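Arm stops dead over the baskets after a few hours - cable or settings?

Bernardo Neves
Hoping someone has seen this one before. We've got a two-arm table sorting white tubs into baskets, and the left arm keeps giving up halfway through a move. It stops, the software says "joint not responding" and then I have to restart the lot. It managed 352 cycles the first time, then 94 after I'd tidied the wiring, which is a bit insulting. The right arm has never missed a beat. I've swapped the power supplies over and the fault stayed on the left. Speed is set to 200 in our own control program (Nimen, if anyone here uses it). Is it the cable, or have I messed up a setting? Pictures at the bottom.

Ea Zoëga
I'd put money on the cable! We had the very same thing at Erkbridge last January and I spent ages fiddling with settings first. Ours had a loop that was fine in most positions, but when the arm stretched right out it tugged on the plug at the wrist - only a hair, but enough to lose the signal. When you tidied up, did you pull the slack out? That would fit with it getting worse.

Switch off at the wall, not just in the program, then move the arm by hand through its whole reach and watch both ends of every cable. Hold the arm up while you do it, as ours drops like a stone with the power off and I got a nasty pinched thumb. If a plug moves at all, give it more slack and clip the cable to the link, well back from the connector. We did 1,313 cycles after that before I stopped keeping count.

Gradport
had this, turned the speed down and it went away. didn't look into it any further
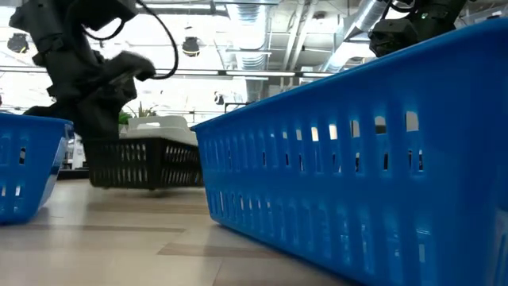
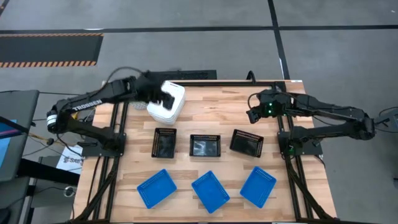

The table from low down by the blue baskets, and the whole layout with both arms.

Last updated: January
Contact us | Copyright Þórarinsdóttir | Back to top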